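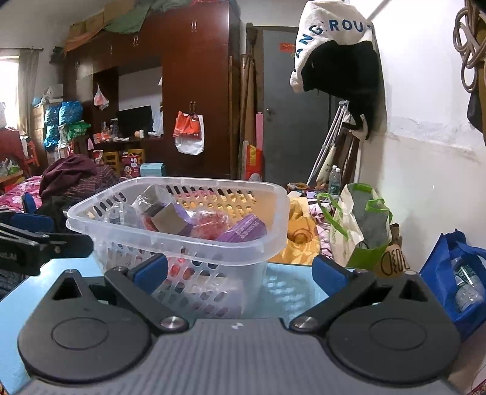
Figure 1. Gripper at the basket, blue finger pads open. Bedroom setup.

Trying Out the Flustarance Hand-Held Gripper Kit
Student project report by Kekeli Kyei
April 27, 2026

So for my project I picked the Flustarance kit, mostly because our lab at Plorkton had already paid for it and the boxes were still taped shut. It's a pair of grippers you hold in your hands and squeeze to open and close, and each one records what you did so a robot arm can learn from it later. I wanted to find out if a regular student (me!) could get useful recordings out of it in a lived-in home and not a tidy lab bench.

Setup
The quick start sheet is good. Charging, pairing and the checkered mark calibration took me one evening, and most of that was me holding the thing upside down. The finger pads come off with a little push and go back on with a harder push – my thumbs were sore. My only real complaint is the Tetteh app, which logs you out whenever your phone locks. I ended up turning the screen lock off completely.

The task
I kept it simple. Take packages out of a plastic basket on the table, set them down, put them back. The basket has holes all over its sides and a thick rounded rim, and I figured the rim would be the easy part to grab. The stuff inside was a mix of boxes and things in clear plastic.

My goal was 1000 recorded grabs. I hit it, but it ate up way more of April than I planned, and I split the work over 2 rooms so the background wouldn't always be the same.

What I liked
The grip feels natural after a while. You stop thinking about your fingers and just reach for things, and using both hands together was honestly kind of fun (one holds the basket, the other goes in). Cardboard boxes were great. The pads held them without denting the corners, and I almost never dropped one.

What I didn't like
Clear plastic wrap is a pain. It slides, it crinkles, and the pads sometimes close on a fold of film and miss the box inside. I also bumped the two grippers into each other a lot, the housings are wider than you expect. And my wrists got tired! I'd put the kit down every so often and go get a snack.

Compared to the Badiron
Our lab also has an older Badiron set, so I did a short run with that too. It's lighter and I could go longer without a break, but the squeeze is stiff and small boxes kept popping out. I'd take the Flustarance for anything with a box in it and the Badiron for long sessions with soft stuff.

Still to do
Sort the bad recordings from the good ones, which I've started, and ask Flustarance if they sell the softer pads separately. Their website only lists them as part of the full kit.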